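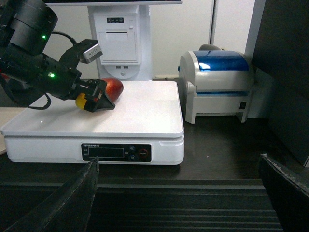 Kirkon Recital Hall
Pre-Concert Stage and House Inspection
Hiltuven Chamber Orchestra and Chorus, spring oratorio program
Inspection form 2258
Completed by: Temitope Okonkwo, stage manager
Month: March
Started 8:00 a.m., before the piano tuner

Marks used: OK = passed. FIX = fixed during the walk. OPEN = still to be done, see comment. N/A = does not apply to this program.

Anything marked OPEN in sections 1 to 4 has to be closed before the dress rehearsal. Sections 5 to 8 can stay open until the afternoon of the concert.

1. STAGE FLOOR

1.1 Floor swept and free of loose screws, end pin stops, tape balls - OK
1.2 Boards level, no raised edges - OPEN
Comment: The board in front of the second violins has lifted again at the upstage end. I can get a fingernail under it. It was screwed down in the fall and the screw has pulled. Needs a longer screw, not more tape. Until then I have moved the second stand back so no chair leg sits on it.
1.3 Trap cover locked and flush - OK
1.4 Stage edge marked with white tape, full width - FIX
Comment: Tape was missing at stage left for the width of the harpsichord. Replaced.
1.5 Soloists' path from the stage door to front of stage clear, wide enough for a long dress - FIX
Comment: The mezzo and soprano enter together and pass between the first violins and the podium. Moved the concertmaster's stand toward the audience by the width of a shoe. Spike marks are in blue. Please do not reset to the old green marks, those are from the winter program.
1.6 Cello and bass end pin stops on hand - OK
Comment: In the drawer by the stage door, with spares.

2. CHORAL RISERS (Usman folding set)

2.1 All units opened fully and latched - OK
2.2 Units clamped to each other, front and back - FIX
Comment: Two rear clamps between the tenor and bass units were finger tight only. Tightened with the wrench. Whoever sets the risers next, the wrench hangs on the back of the riser cart.
2.3 Rear rail on top step, full length, pins in - OPEN
Comment: One pin is missing at the far stage right post. The rail holds but it rattles when pushed. I have ordered a bag of pins. If they are not in by the dress rehearsal, the top row loses its last two places at that end and those singers move down one step. The chorus manager knows.
2.4 Side rails fitted - OK
2.5 Carpet on steps flat and glued - OK
Comment: Worn at the middle of the second step but not loose. Look at it again next season.
2.6 Number of singers within the limit for the set - OK
Comment: Limit on the plate is 48 standing. Roster is under that. If the children's group joins for the closing chorale as has been talked about, they stand on the floor in front. They do not go on the risers.
2.7 Gap between rear of risers and back wall closed or blocked - FIX
Comment: Put the low black screens across it. They need to be there before the chorus arrives. People step back off the side when they are talking.
2.8 Chairs for singers who cannot stand for the full first half - OK
Comment: Four chairs, two at each end of the floor row. An alto asked for one with arms. Done.

3. PODIUM, STANDS AND CHAIRS

3.1 Podium steady, no rocking - OK
3.2 Podium rear rail fitted - OK
3.3 Conductor's stand locks at height - FIX
Comment: Slipped under the full score. Swapped for the one from the rehearsal room. The bad one has a red tag and is in the shop. Do not bring it back up because it looks fine. It holds a vocal score and drops with anything heavier.
3.4 Players' chairs, legs and welds checked - OPEN
Comment: Checked all 22 chairs set for the strings. One has a cracked weld under the seat and is out of use. I need one more of the flat, armless kind to match. The padded ones from the lobby are too low for the cellos.
3.5 Music stands, desks tight on posts - OK
3.6 Soloists' chairs and water tables placed, table legs locked - OK
Comment: Water in lidded bottles only, on the floor side of the chair and away from the lighting cable.
3.7 Solo stands available if wanted - OK
Comment: The bass sings from memory. The other three use the book.

4. KEYBOARDS

4.1 Tanska grand parked, brakes on, lid down and locked - OK
Comment: Not used in the oratorio but it is needed for the warm-up at 4:00 p.m., so it stays in the wings at stage right and not in the piano room. It must be pushed fully behind the line or it blocks half of the stage right exit. Three people to move it, one on each leg, nobody pulling from the front.
4.2 Piano wheels turn freely, no cracks - OK
4.3 Lid prop seated properly when raised - OK
4.4 Harpsichord stand bolts tight - FIX
Comment: Rear left bolt a half turn loose.
4.5 Chamber organ power cord in good condition - OK
4.6 Organ blower vent clear - FIX
Comment: A coat had been left against the grille during the last rehearsal. Please use the rack. The blower runs hot enough without that and the pitch goes with it.
4.7 Organ bench steady - OK
Comment: The player brings a block to raise it. Check the block is square under both ends once it is in.

5. LIGHTING, POWER AND CABLES

5.1 Overhead fixtures: safety cables fitted - OK
Comment: Seen from the catwalk, every one on the first and second pipes. The third pipe has nothing hung on it for this program.
5.2 Stand lights: cords and plugs - OPEN
Comment: One cord in the viola section has been nicked through the outer cover. Taken out. The two violas on that stand are sharing the light from the stand in front for now. It is enough for rehearsal but not for the concert, when the house is darker. Replacement needed.
5.3 Floor cables covered or taped across all walkways - FIX
Comment: Retaped the run to the organ. The tape does not stick well to that part of the floor, so I put the rubber ramp over it as well.
5.4 No power strips plugged into other power strips - OK
5.5 Recording microphones: stands weighted, cables run along the wall - OK
Comment: The main pair is on the tall stand behind the podium, in the center aisle. It comes close to the front row. An usher should stand next to it during seating. If the engineer wants to move it he should ask first, as the aisle width is measured with it where it is.
5.6 Work lights and blue running lights backstage - OK
5.7 Stage door threshold light - FIX
Comment: New bulb.

6. HOUSE

6.1 Aisles clear, aisle lights working - OPEN
Comment: Row H on the left side is out. It is the light and not the bulb, I tried both. Electrician called. If it is not done, ushers carry flashlights on that side and we bring the house lights down only halfway until everyone is seated.
6.2 Seats fixed, no broken arms - OK
6.3 Balcony rail firm - OK
6.4 Nothing placed on balcony ledge - OK
Comment: No programs on the ledge either. The house staff have been reminded.
6.5 Wheelchair spaces open, chairs removed - OK
6.6 Handrail on steps from lobby - OK
6.7 Lobby floor mats flat - FIX
Comment: Curled at the corner nearest the doors. Turned around so the curl is against the wall. A new mat would be better.

7. EXITS AND FIRE

7.1 All exit signs lit - OK
7.2 Exit doors open from inside with one push - OK
Comment: The stage right door is stiff but opens. Oil on the bar would help.
7.3 Instrument cases clear of exits and stairs - OPEN
Comment: This cannot be passed at an empty walk. It was clear this morning, and it was not clear at any rehearsal this month. Bass cases go in the piano room, now that the grand is out of it. Everything else goes on the shelves in the green room hall. I will walk it again thirty minutes before the concert and move whatever is on the stairs.
7.4 Extinguishers in place, tags current - OK
7.5 Candles or open flame on stage - N/A
7.6 Announcement text for emergencies at stage manager's desk - OK
7.7 Meeting point for orchestra and chorus agreed and posted - OK
Comment: Parking lot, by the bike racks. Posted in both dressing rooms and inside the stage door.

8. BACKSTAGE AND FIRST AID

8.1 First aid kit stocked - FIX
Comment: Short of small bandages and cold packs. Restocked from the office.
8.2 Dressing rooms: heaters off when empty - OK
8.3 Steam kettle in soloists' room - OPEN
Comment: The tenor has asked for one. It is fine if it has an automatic shutoff and sits on the counter, not on the carpet. I have not seen it yet.
8.4 Stair to organ loft: rail, treads, light - OK
Comment: The offstage trumpet plays from the loft in the second half. He goes up at intermission with the light on and stays there until the end. I would like the light left on low the whole time. The conductor has agreed as long as it cannot be seen from the front rows. I checked from row A and it cannot.
8.5 Radio check, stage desk to front of house - OK

OPEN ITEMS

1.2 Lifted board - house carpenter
2.3 Riser rail pin - T. Okonkwo, on order
3.4 Replacement string chair - T. Okonkwo
5.2 Stand light cord, violas - lighting
6.1 Aisle light, row H left - electrician
7.3 Cases on stairs - walk again before concert
8.3 Kettle - check when it arrives

Walk ended 9:40 a.m. Copy to the Hiltuven office, copy on the clipboard at the stage desk. Please write initials and a time next to an item when it is closed, and leave the original comment readable.

Signed: T. Okonkwo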